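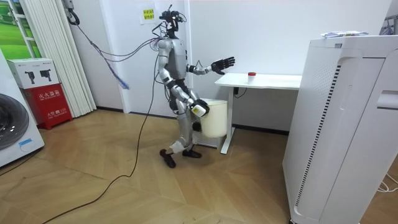
I bought the Skorner floor oil in March, after I had read many opinions and still could not decide. My old varnish was scratched near the door and I did not want to sand everything again. The can says it is good for all light and medium woods. I like a floor with a warm color, the kind you see under the white table, and with my old varnish it was always a little gray. After one coat of Skorner the color was much closer to what I wanted, and the grain became easier to see.

The work is simple but you need patience. You wash the floor, wait until it is fully dry, and put on a thin layer with a cloth. I made the first strip too thick and it stayed sticky until the next morning. After this I used less and wiped the rest away after 10 minutes. The smell is not strong — I slept in the next room with the door closed and had no headache.
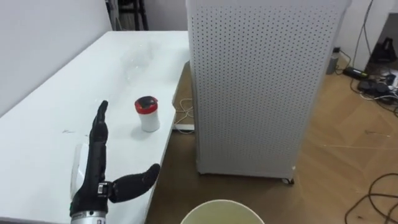

For the second coat I waited 14 hours. The can asks for less, but my apartment is cool at night and I prefer to be careful. I used the Justora cloths, which leave almost no threads. The cheap ones from Becerra left small hairs in the oil and I had to pick them out by hand.

What I do not like is the lid. It closes badly after the first use, and the oil near the top became thick like honey. Also the instructions are printed very small.
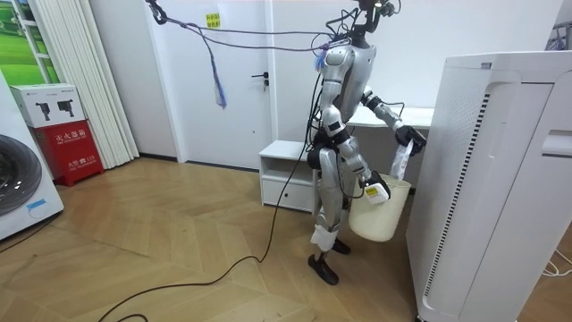
Light herringbone wood floor.

I walk on it in shoes, and after five months there is one dull place, in front of the kitchen sink. I repaired it with a little oil on a cloth. Water drops still stay on top if I wipe them soon. I would buy it again, but in the smaller can.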